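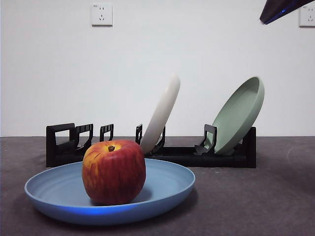 Apple on a blue plate, two more plates in the rack behind. Plate handling at Weldu.

Weldu canteen automation

The Weldu canteen automation is the part-automated kitchen service at the Weldu works in Drondis. It covers plate handling, racking and the laying out of single fruit portions. Cooking is still done by hand. The canteen serves 582 meals on a full working day, most of them in one sitting.

Background

Before the change the kitchen had 20 staff over two shifts. Plates were washed, racked, carried and set out by hand. Wrist and shoulder complaints were common, mostly on the late shift, and new starters rarely stayed through the winter. Evanthia Stamatopoulos, kitchen manager at the time, asked for help with lifting. The company offered arms instead, supplied by Mulico, a small firm that had until then worked mainly on packing lines.

Installation

First arm went in over October, on the side counter. Staff were told a week before. This was later admitted to be too short, and a second round of talks was held once the arm was already running. Filippos Kontogiannis spoke for the late shift and asked for three things in writing: no job losses in the first year, a stop button within reach of every station, and breaks left as they were. All three were agreed.

Early work was slow. Plates leaning in a rack are awkward to grip, rims overlap, and a round fruit on a flat plate can roll if set down hard. Staff often finished the row themselves. A log kept by Janelle Ignacio lists 829 stops in the opening months, a good number of them pressed by hand by people who wanted to get past.

Duties

Plates: taken from the rack one at a time, put on the counter. Mixed colours and sizes allowed.
Fruit: one piece per plate. Bruised fruit is meant to be taken out by a person beforehand.
Returns: clean plates back to the rack. Chipped ones set aside by staff, the arm does not check for chips.
Wiping down: by hand, end of shift.

Effect on staff

No one was dismissed. Numbers fell to 16 as people left and were not replaced, which the late shift regards as the same thing done slowly. Four posts changed title to "station minder", with a small rise in pay. Minders load, watch, clear faults and keep the counter free. Several have said the watching is more tiring than the carrying was. Others prefered it from the start, and sick days for wrist trouble went down.

Start of the early shift moved from 5 am to 6 am. Popular with parents, less so with those who lost the early-hours payment. Talk at the counter dropped off too, as minders are asked not to leave a station while the arm is moving. Michalis Moschos, who trained most of them, has argued for pairs at each station for this reason. Not taken up so far.

Training

Takes 10 hours, in working time. Covers safe reach, fault clearing and restarting. Cooks may attend but dont have to. Panagiotis Stamatopoulos wrote the short guide kept at each station, now in its third version.

See also

Eker works canteen
Station minder
Plate racking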